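Caderno da célula 3, setembro
(continua da folha anterior, a lista de peças ficou lá)

7h40. Cheguei e a célula em falha outra vez. Mesma mensagem do turno da noite, eixo 2 fora de tolerância no retorno a zero. Rearmei, fez quatro ciclos bem, ao quinto parou. Não voltei a rearmar. Quem passar por lá, não rearmar só para despachar, perde-se o registo do erro e ficamos às cegas.

Copiei o log para a pasta Nollitov, subpasta manutenção. O ficheiro tem o nome do costume, só mudei o sufixo.

8h15. Tirei a tampa do pulso. Massa velha escura, a sair pela junta de cima. Limpei com pano, sem solvente. O vedante parece bom, sem cortes, mas já vai duro. Pedir dois à Khoury na próxima encomenda (referência na tampa do armário, não na folha impressa, a folha está errada desde a troca do pulso).

Folga no eixo 2: à mão sente-se. Pouco, mas sente-se. Com o comparador deu 0,08 na ponta do braço, o limite que temos escrito é 0,05. Repeti com o braço esticado e deu o mesmo. Repeti com o braço recolhido, 0,06. Portanto não é do comparador.

Correia: tensão baixa. O medidor de frequência dava 39 Hz, devia estar bem acima disso. Não sei quando foi apertada pela última vez, não há nada escrito. POR FAVOR escrever quando se mexe na correia. Uma linha chega.

9h30. Apertar a correia, como fiz:
travão do eixo 2 engatado e braço apoiado no calço, não confiar só no travão
afrouxar os parafusos do suporte do motor, só meia volta, não tirar
parafuso tensor um quarto de volta de cada vez, medir, outro quarto
reapertar em cruz
rodar à mão uma volta completa e medir outra vez (desce sempre um bocado)
A primeira vez esqueci-me do último passo e ficou curta. Refiz tudo.

Dentes da correia sem falhas que se vejam. Um bocado de pó preto na caixa, aspirei. Se na próxima abertura houver a mesma quantidade de pó, troca-se e acabou.

Depois do aperto a folga foi para 0,04. Dentro. Não estou completamente descansado porque o retorno a zero também depende do sensor e o sensor tinha a porca meio solta. Apertei e pus verniz vermelho na porca, risco para o lado da base. Se o risco estiver partido, a porca mexeu.

11h00. Garra. Já que estava tudo aberto. Dedo esquerdo fechava depois do direito, nota-se no som. Troquei a mola, tinha uma na gaveta, a última. Almofadas ainda dão, a da esquerda está mais gasta na ponta. Virei-a ao contrário, aguenta mais umas semanas. Encomendar também.

Centragem da garra em peças finas: a referência que estava no programa era do dedo antigo. Tinha um desvio para a direita que ninguem corrigiu, via-se que o braço ia torto buscar tudo o que é fino e cilíndrico. Para acertar basta uma coisa cilíndrica direita, uma caneta serve perfeitamente, na vertical, e ver onde os dedos tocam primeiro. 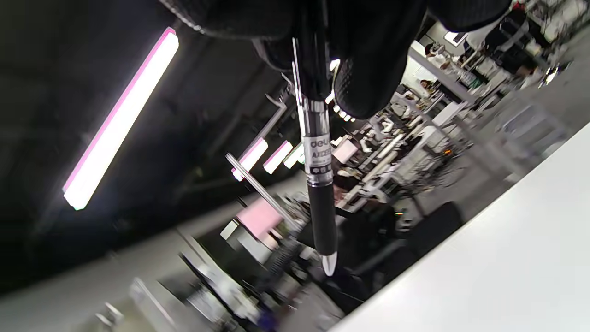
Fiz isto três vezes e guardei a média como novo centro. Valor antigo comentado no programa com a palavra VELHO em maiúsculas, não apagar até ao fim do mês. O ficheiro de referências do projecto Wirkham ainda aponta para o antigo, esse não mexi, não é meu. Quem tratar disso que actualize.

Atenção à ordem: primeiro zero dos eixos, depois centro da garra. Ao contrário não vale nada. Já perdi uma tarde assim.

12h10 almoço. Célula bloqueada com cadeado, chave no meu bolso.

13h20. Cabo da garra. Estava a roçar no cotovelo quando o braço vira para trás, capa já baça numa zona com o comprimento de um dedo. Condutores não estão à vista. Passei manga espiral e mudei a abraçadeira um furo para cima. Agora faz laço maior mas não toca. Ver se não prende na vedação quando se abre a porta com o braço em repouso. Com a porta fechada está bem.

Conector do lado do armário: um pino com ar de mau contacto, limpei, encaixei e puxei. Firme. Pode ser daí o erro intermitente da semana passada, aquele que não conseguimos repetir. Ou não. Não vou riscar da lista.

14h00. Massa nova no pulso, três bombadas, não mais. Da outra vez encheram até sair por fora e foi o que se viu.

14h30. Ensaio. 200 ciclos em vazio a meia velocidade, depois com peça. Em vazio sem paragens. Temperatura do motor 2 subiu menos que no último ensaio, bom sinal, mas hoje também está mais fresco cá dentro.
Com peça: duas falhas de recolha, ambas no canto mais longe do tabuleiro. O braço chega lá, a garra fecha, a peça escorrega. Baixei a altura de recolha 1 mm nessa fila e não falhou mais. Pode ser o tabuleiro empenado. Meter a régua amanhã.

16h50. Velocidade normal, quase 3 horas fica até ao fim do turno da tarde se ninguem mexer. Deixei papel na consola.

Por fazer:
régua no tabuleiro
vedantes, molas e almofadas à Khoury
folha de lubrificação, corrigir a referência e imprimir de novo
perguntar em Grernunville se a correia deles é a mesma, têm uma célula igual e nunca se queixaram
cópia de segurança do controlador DEPOIS de validar o zero, a que lá está é de antes disto tudo
medir a correia outra vez no fim da semana, mesmo que não dê erro

17h15. Ainda sem paragens. Chave do cadeado no gancho. A chave sextavada de 4 desapareceu outra vez, se estiver na bancada de alguém, volta para a gaveta de cima.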